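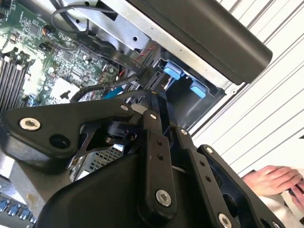 Workshop Tips: Recording Good Examples Inside a PC Case

By Aurelia Nedelcu
Updated Jan 8, 2024

These notes are for anyone recording computer teardown tasks at the Rindar bench. A learning system copies whatever it is shown, including the fumbles, so most of the work is in the setup.

Before you start

Unplug the machine and hold the power button for a few seconds. Take the side panel off and put its screws in a lidded jar, well away from the arm.

Tuck cables the way you would find them in a used computer. Don't comb them flat for the recording. We made that mistake in June, and almost 100 takes had to be left out of the set.

Wipe the lens on the wrist camera with a dry microfiber cloth. Thumbprints turn into a haze under the bench lamp.

During a take

Move slowly near the memory slots. If a finger link touches the board, stop, back out and mark the take as failed. Keep the file. Da-eun Kang goes through the failed ones separately.

Approach loops of thin cable from the side. A finger that comes straight down will snag the loop and pull on the connector at the other end.

Keep sleeves buttoned at the wrist. If you need to steady the case, hold it by an outside edge and leave your hand there until the take ends.

Do 6 takes, then turn the case a little and do 6 more. Swap in a different case after lunch. A system trained on one layout gets very good at that layout and nothing else.

Checking the gripper

Go over the link screws with a hex key each morning. They work loose after a day of small movements, and a loose finger closes crooked. Put a dab of removable threadlocker on any that keep backing out.

Saving your work

Name the take after the task and write the case number in the notes field. "Grarkotent tower, drive out" is fine. "Test again" is no use to the person sorting 739 files. Copy everything to the shared drive before you shut down the arm.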